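Plillside Home Notes
Kitchen & Table Tips
Posted in March by the Plillside house desk
40 comments | 400 shares

I have a white table and I love it, and I also spend a silly amount of my life wiping it. Glossy white shows everything! Rings, crumbs, the gray haze you get from forearms and newspaper. So I've changed how I handle drinks on it, and mostly I've settled on plain bottled water with a proper screw cap, because a capped bottle that gets knocked over is no trouble at all and an open glass is twenty paper towels (I may be exaggerating, but not by much).
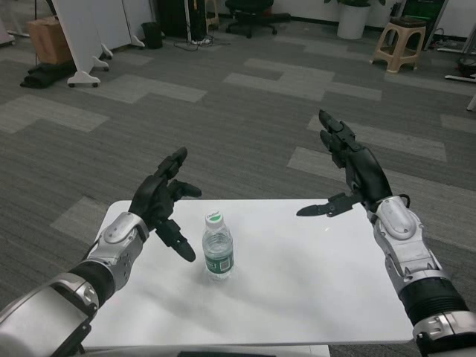 Glossy tops need a soft cloth and very little product. I use a drop of dish soap in a bowl of warm water, wipe, then go over it with a dry cloth while it's still damp, or you get streaks. Do the wiping with the lamp on low and from the side, so you catch the smears. A clear bottle like the one on the white top, with its dark green label around the lower half, is easy to spot when you're clearing up, and I always pick it up and wipe underneath. Going around it leaves a little island of dust.

Now, gripping. If you have kids or stiff hands at your table, teach everybody to hold a thin plastic bottle high up, near the shoulder, where the plastic is firmer. Squeeze one in the middle with the cap off and you know where that water goes. Straight up your sleeve. 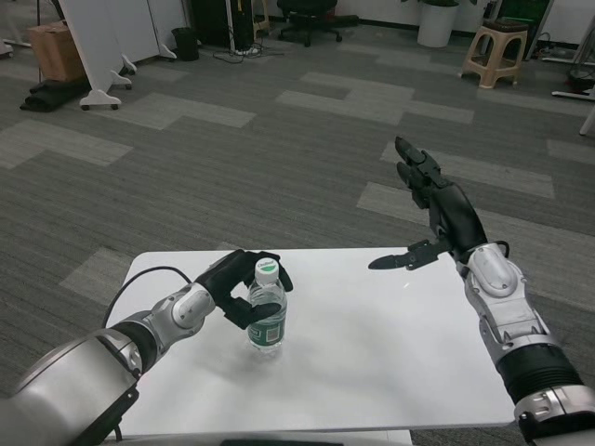 Fingers around the upper part, bottle standing upright.

Opening is the other messy moment. Leave the bottle on the table, hold it up high with one hand and turn the cap with the other. I used to lift it to my chest and wrestle with it, and my sweaters paid for that. If the cap won't budge, a wide rubber band around it gives you grip. I keep 2 in the cutlery drawer. The thick ones from broccoli are best.

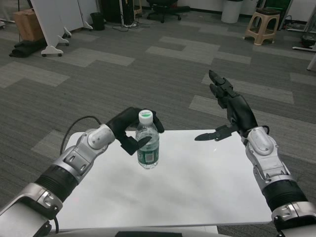 Ernano wrote in to say that a damp dishcloth works as well as a rubber band, and that the cloth is already in your hand to catch drips. Fair point, and I tried it the same evening. It slips a bit on the very small caps but on regular ones it's great.

Then there's the question of where to park the thing. I keep mine a good hand's width in from the edge, on the side I don't write with, and away from anything with a plug.

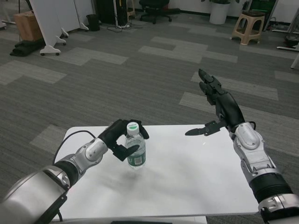 It also helps to leave the rest of the table clear within elbow range, so there's nothing to reach across. If you share a table, put a strip of masking tape on each bottle with a name on it, or you'll end up with five half-finished ones and no takers. I peel the tape off before recycling and give the leftover water to the plants.

For old smudges that soap won't lift, try a paste of baking soda and water on a hidden corner first. Go gently, in small circles, and rinse well. I stay away from scouring pads altogether after what I did to my last table.

Related
Getting tape residue off plastic
Sendis drawer liners, six months in
My Aranda kettle and the limescale problem
2 ways to fold a dishcloth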